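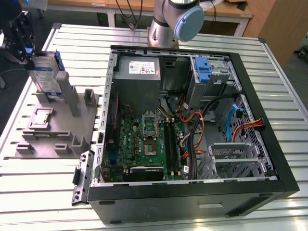

Bench Days at Wivard: Come Take Computers Apart With Us

Posted Sat 19 March by the Wivard workshop desk

If you've ever wanted to get inside an old desktop tower and see how it all fits together, we'd love to have you! We're looking for people to join our spring teardown sessions at the Nasution Street workshop, where we open up retired PCs and sort out the parts that can be used again.

You'll learn to get the side panel off, trace which cable goes where (there are always more of them than you expect), pull hard drives and memory, and lift out a power supply without skinning your knuckles. Drives go in their own trays, and boards get bagged and labeled. We took in 339 towers over the winter and more than 245 are still waiting, so there's plenty to do!

No experience needed. You should be 16 or over, comfortable using a screwdriver, and free for at least one evening a month through December. Sessions run 7 to 9:30 p.m. Tools, gloves and wrist straps are on us, and so is the soup.

There are 44 places this season. To grab one, send us a few lines about yourself and tell us which evenings suit you, or stop by the front desk and fill out a card. We can't wait to meet you!

Recent posts
Borkine laptop drive: what we still need
Ovow repair night moves upstairs
How to label a bag of screws
Wanted: flat-packed boxes, any size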